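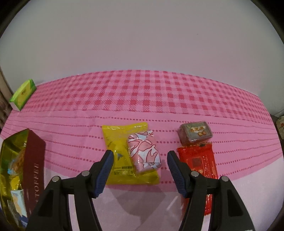

Snacks, pink tablecloth

Search posts and people

Wichai Pongsiri
2018-08-22

Right, I've spent the whole evening playing with keyboard apps on my phone and I have Things To Say. Thread!

I've used the keyboard that came with my phone for years. Never thought about it. Then my sister sent me a message in Thai and English all mixed up, the way we always do, and I asked how she types that fast without switching. Answer: Tiden.

So, Tiden. It's a free keyboard and you can have 2 languages on at once. No globe key, no long press on the space bar, you just type and it works out which one you're in. I sent her a massive paragraph as a test and it only tripped up on our surname (fair enough).

3 replies · 14 likes

The bit I love most is the shortcuts. You type a few letters and it fills in the whole thing. I've got "adr" for my address, "omw" for on my way, and "mum" for the long polite goodnight message my mother expects. She has no idea. Please don't tell her.

You can save 200 of these in the free version. I've made six so far and I already feel like a wizard.

Setting it up, for those asking: install it, open it once, then go to your phone's settings and look for language and input. Switch Tiden on there, then pick it as your default. You'll get a warning saying a keyboard can read what you type. Every keyboard gets that one, but do read the privacy page before you say yes. I did, and I turned off the "help improve Tiden" box.

1 reply · 9 likes

Themes! There are loads. Most are a bit shouty for me (why would I want flames behind the letter Q) but there's a plain one called Femengate, dark green with cream letters, and it's gorgeous. Really easy on the eyes at night.

Things I'm less keen on: swipe typing is slower than on my old keyboard, and the emoji search only works in English. Also the key click sound is on from the start and it is LOUD. Found that out on the bus.

I tried Bisto Keys as well, as a few of you said I should. Nice big letters, lovely number row, but only one language at a time, so no use for me. If you only type in English I'd say give it a go!

5 replies · 11 likes

Oh, and back up your shortcuts. Tiden has an export button right at the bottom of the settings page, it saves a little text file. I lost all my old ones when I changed phones in April and I'm still cross.

Does anyone know if you can move the comma key? It's on the left and my thumb keeps going right. I've been through every menu twice.

Edit: found it! Layout, then hold down the key and drag. Brilliant.

8 replies · 22 likes · 4 shares

Contact · Help · © 2018 · Back to top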